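4. Comparing Two Finger Sets on the Cabinet Task

Run this section once both grippers have passed the checks in Section 3. If one of them hasn't, go back. The cabinet is very good at finding loose screws.

4.1 Setting up

1. Open both cabinet doors all the way. A half-open door will be hit by somebody's elbow, usually on the best take of the morning.

2. Give each operator one gripper and agree on who goes first. Two people reaching into one cabinet is allowed. Two people reaching for one shoe is a meeting.

3. Route the camera cable down the outside of the operator's arm and clear of the door.

4. Check that the square marker on each finger is clean and flat. Sterov, the tracking software, will accept a smudged marker without complaint and then report that your finger is in the parking lot.

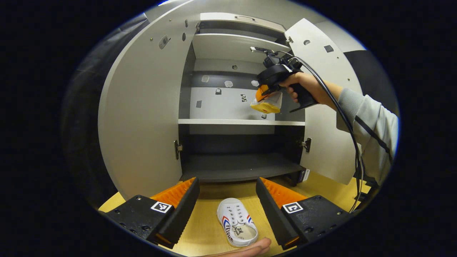 Figure 4-1. Soft package at the upper compartment, sneaker waiting between the ribbed pads.

4.2 Soft items

5. Close the fingers on the package until it stops sliding, then stop squeezing. Natanael Lopes, who wrote the first draft of this section, had "squeeze firmly" here. We had to buy more packages.

6. Move the package into the upper compartment and open the fingers fully before backing out.

7. Repeat for 5 takes, then swap operators and keep the same gripper.

CAUTION: Keep your free hand out from between the fingers. The pads are soft. The blocks behind them are not.

4.3 Shoes

8. Approach the sneaker with one finger on each side. Laces are tempting to grab and hold for just long enough to give you hope.

9. Set the shoe down on the lower shelf and let go. It may sit at an angle. Leave it; the score sheet has a column for that.

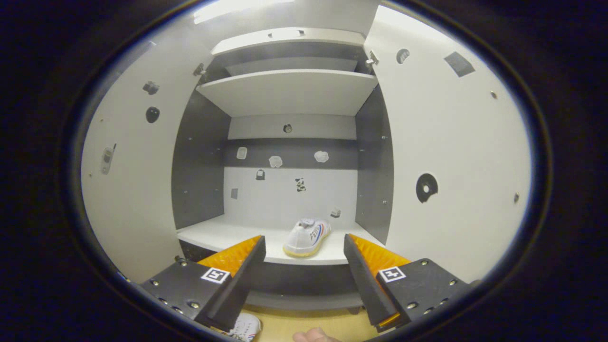
Figure 4-2. Sneaker on the lower shelf, fingers open on either side.

10. Log the take in Prilla before starting the next one. The log holds 99 takes per session and greets the next one with silence.

NOTE: Stickers inside the cabinet stay where they are between takes. Thérèse Marchand once tidied them up in June and we lost the whole comparison.

4.4 Reading the results

Compare finger sets only within the same item. A set that wins on packages can be hopeless with shoes - ask Rogério Queiroz, but allow time for the answer. If the two sets tie, run step 7 again with the order of operators reversed.

Save the score sheet under the finger set's name and continue to Section 5, Cleaning the Pads.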